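Omimix Bin-Picking Bench Kit
Equipment pages > Picking and sorting > Bench kits

Last updated Sep 14, 2023

The Omimix is a kit for people who already have a robot arm, or are about to buy one, and want it picking mixed objects out of a bin without building every fixture from scratch. You get the parts that sit around the arm: two bins, the clamps, the base boards, a cable dressing set and a mounting plate for your gripper. The arm and the gripper are yours to choose.

We love this kit, and we've put together enough of them at our Trendumthorpe workshop to know where the money goes, so this page is mostly for whoever has to fill in the budget sheet.

What's in the box
Two grey bins, sloping sides
Clamp set, long and short reach
Base boards, cut and drilled
Cable ties, sleeves and strain relief
Gripper mounting plate (tell us your wrist pattern when you order)
Printed setup guide and a spare set of screws

Price and delivery
Bench kit: £895
Spare bin pair with clamps: £531
Delivery is 20 working days from order, or 21 if you need a non-standard mounting plate. Orders for use before the end of the year should reach us early in December at the very latest, and earlier is much kinder to everybody!

Planning your budget
Start with the gripper. It decides which objects you can pick, and it's the part people most often change their minds about. A two-finger gripper is a lovely place to begin if your objects are a jumble of hard and soft things. If you're picking flat cartons all day, look at suction first and talk to us about the plate.

Next, allow for cables. Arms move a great deal more than you expect on the first day, and a cable that looks long enough on the bench can pull tight once the wrist turns over. Leave a generous loop, tie it to the arm and not to the table, and put a spare set in the order.

Then there's the part that never gets a line of its own: things to pick. Buy a good mixed box of them, cheap and cheerful. Household bits and soft toys are brilliant for this, with shiny surfaces, awkward handles and floppy fins all in one go.
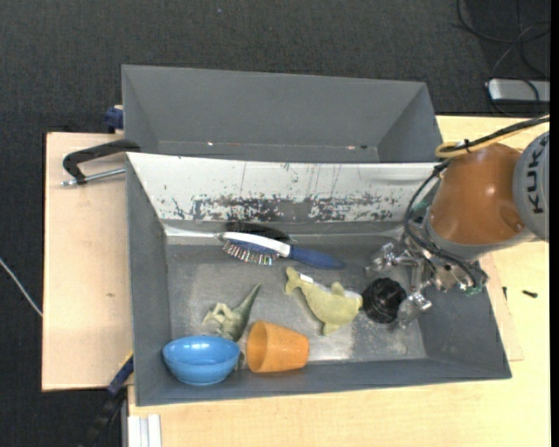 Bins take knocks, and the coating will mark. Scuffs don't stop a bin from working, but if your vision system is fussy about backgrounds you may want to swap it sooner, so the spare pair is worth pricing in from the start.

Space and fixing
Any solid, level table will do. Clamp the bins before you teach a single position, and check the clamps again after the first day's running. Keep the controller where you can reach it without leaning past the arm. Your own risk assessment comes first, and guarding is not included in the kit price.

Ask before you buy
Horácio Peixoto looks after kit orders and is very happy to go through a parts list with you, even a half-finished one. Collection is possible from our Birudley store by arrangement. For repeat orders, please quote your original order number so that we cut the same plate.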